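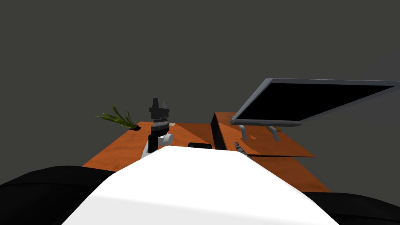 Search the minutes
Enter keyword
Go

Posted in April by Shagufta Gilani, minutes secretary

Minutes of the equipment review meeting, Siddiqui building, upstairs room, 2.15 pm

Shahzad Sethi took the chair and thanked everyone for coming up all those stairs. The minutes of the last meeting were agreed, once the spelling of Dastesska had been put right in two places (my fault entirely, and I do apologise to them).

1. The Sindovau desk simulator

Most of the afternoon went on this, and quite rightly, as we have to tell the suppliers, Amix, whether we want to carry on after the trial. For those who missed the last meeting, Sindovau is the package that lets our trainees practise two-armed robot work at a simulated desk before they are let near the real machine downstairs. The trial covers 2 seats.

Shahzad gave us a very full account of how it has gone. Trainees have logged 228 practice runs between them, which he thought was a splendid effort given how often the room was double booked. He had sat in on a good many and was pleased with how quickly people settled. The desk layout is plain and easy to find your way round, and he likes that there is a raised board at one side with the monitor standing on it, so that trainees have to think about the change in height when they bring an arm across.

There was a long and friendly discussion about the viewpoint. The supplied view looks out over the robot's own body, and several people said they lost sight of an arm behind the torso and had to guess where the gripper had got to. Shahzad's feeling was that this is good practice, as the real one gets in its own way just as much. I said that I had found it rather hard going as a beginner - I spent most of my turn trying to work out which way was forward - and would dearly like a second view from the side, even if only for the first few sessions. It was agreed to ask Amix whether one can be switched on and off by the instructor.

The plain grey background was raised too. Some would like a proper room behind the desk, and others find it restful. No strong feeling either way, so we left it. The potted-looking greenery on the desk had its admirers, and a request was made for more everyday desk things to practise with, particularly mugs and pens.

2. Cost and support

Amix have quoted 80 pounds per seat per month if we take it on for a full year, with telephone help included. Shahzad has rung the help line on several occasions and found them patient and cheerful, though they do like to send a form afterwards. Dastesska have offered a rival package and will send their price in writing. It was felt only fair to wait for that before signing anything, and Amix have kindly let the trial run on in the meantime.

3. Actions

Shahzad to ask Amix about the side view and the extra desk objects.
Shagufta to chase Dastesska for their written price, and to tidy up the booking sheet so that the room is not promised twice.
All trainees to fill in the comments page after each run, please, even if it is only a line.

4. Any other business

The upstairs kettle has been replaced and works beautifully. Please empty it at the end of the day.

The meeting closed at 3.40 pm. The next one will be arranged once the Dastesska price has come in.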